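Spent this week going back over the kitchen cell in the simulator, the one we call Patthorpe. Writing up the setup here because I keep losing my own notes. Thread, started 4/17/22.

The cell is one arm, one two-finger gripper, one counter. Cameras are on the arm and overhead. I look after it by myself, so most of this is about small fixes.

First job after any scene change is the wrist view. I drive to the home pose and check that the fingertip shows up low and to the left. If it has moved, the camera mount got saved with the wrong parent again. 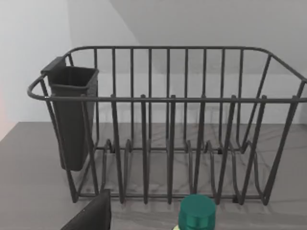 Wrist view with the rack behind. Black wedge at lower left is most likely the gripper.

The mount offset lives in two files. Change one and the other wins on reload. I lost most of an afternoon to this in October and have now put a comment at the top of both.

Next is finger closing force. The old setting was 300 and thin handles would jump out of the grip on contact. I'm at 200 now with the closing speed cut in half. Units are whatever the Vivus gripper model uses, so don't copy these into something else.

Also check the collision shape on the fingertips. The imported one was a plain box, wider than the finger you see. I replaced it with a wedge. The grip looks the same on screen but the contact points land where they should.

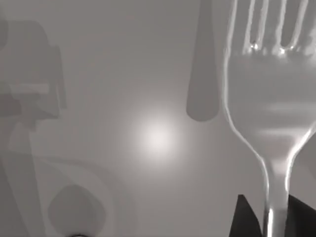
Fork handle between the two fingers, close up.

Shiny metal is a pain for the depth side of things. I left the material alone and set the depth filter to drop bad pixels. Turning the shine down would have made my life easier and the tests less useful.

Shadows are on for all runs. They cost render time. I tried a week without them and the object finder got lazy about edges, so back on they went.

Then the overhead view, which I use for lining up the base.

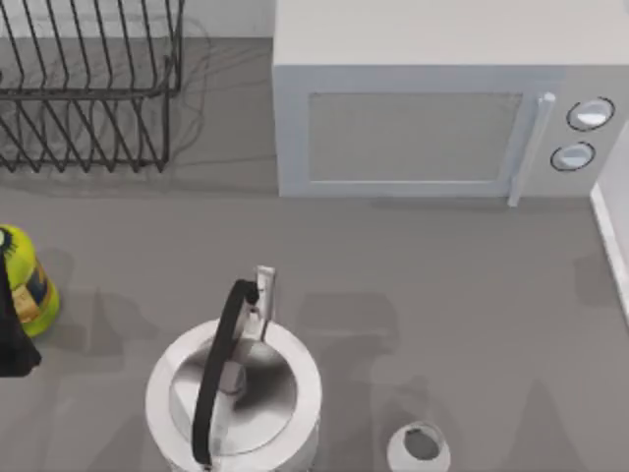 Base alignment is the part that drifts the most in my setup. Each time the counter model is swapped, the robot base can end up a little off from where the planner thinks it is. I pick fixed things to measure from and leave the loose ones out of it. The two round knobs on the microwave work well, and so does the right end of the dish rack. The kettle and the cup don't count, they get a new position on reset.

If the planner and the overhead view disagree, I move the base in the planner file and leave the scene file alone. Other people load that scene.

Reset script: it used to place objects before the arm was home. Every so often something would spawn inside a finger and get thrown across the room. Now the arm goes home, waits 4 seconds, and then objects are placed. Slow, but the flying objects have stopped.

Old logs are worth cleaning out too. I found 2,831 of them in the Gallardo folder, nearly all from runs that quit at startup. The log viewer opens much faster now.
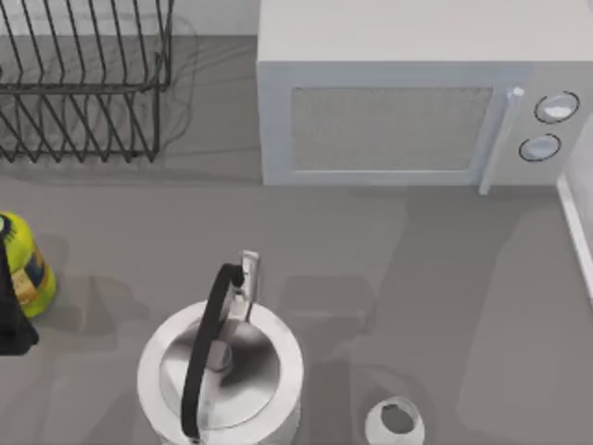 I kept the ones with a joint limit warning and moved them to their own folder. Most point at the wrist joint, which was hitting its stop on reaches to the far left. Turning the base a few degrees took care of it.

Still on the list: the Tremine plugin prints a timing warning when both cameras save at once. No lost data that I can find, but I want it gone before I add another camera.

Check order for my own use: mount offset, finger shape, closing force, base, reset script. Will add to this when the plugin is sorted.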